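Detness publishes full setup and care guide for its two-armed table cell

October 24, 2020

Detness is releasing the complete setup and care guide for Sumen, the two-armed robot cell its team has run at the Bundgaard workshop for the past 13 months. The guide is free to download, and so is the simulated copy of the cell that goes with it. Anyone who looks after a machine with hands will find plenty to use in it, and we can't wait to hear what people do with it!

The guide grew out of a maintenance notebook kept by Randi Bakke and Nelu Moldovan. Every finger cable change, every loose shoulder bolt and every calibration run went into that notebook, 902 entries in all. Virgil Filip spent the summer sorting them and turning the useful ones into plain steps.

"We used to fix a finger and then argue over whether it closed the same way as before," said Bakke. "Now we run the check in simulation first, save the joint angles, and go over to the real hand with a printout. It's a much calmer morning."

The simulated cell is kept plain: a white table, a gray robot with black five-fingered hands on the far side, and a few things to handle, among them a brown bowl and a green pad. Table height and the position of the robot base are set in one short file, so a shop with a different bench can change them before the first run.

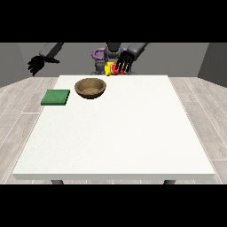
What the guide covers

The first part deals with placing the base, squaring the table to it and setting the reach limits for each arm. The second is all about the hands: cleaning between the fingers, checking cable tension, and replacing a fingertip without taking the whole wrist apart (Moldovan's favorite chapter, and the longest). The last part is a fault list sorted by what the operator notices first, such as a thumb that lags or an arm that stops short of its mark.

A full hand check takes six minutes once the operator has done it a few times. The Bundgaard cell has been through 2785 of them.

Availability

The guide and the simulation files are available now from the Detness download page. Corrections are very welcome and should go to Bianca Lazăr, who is putting together the first update.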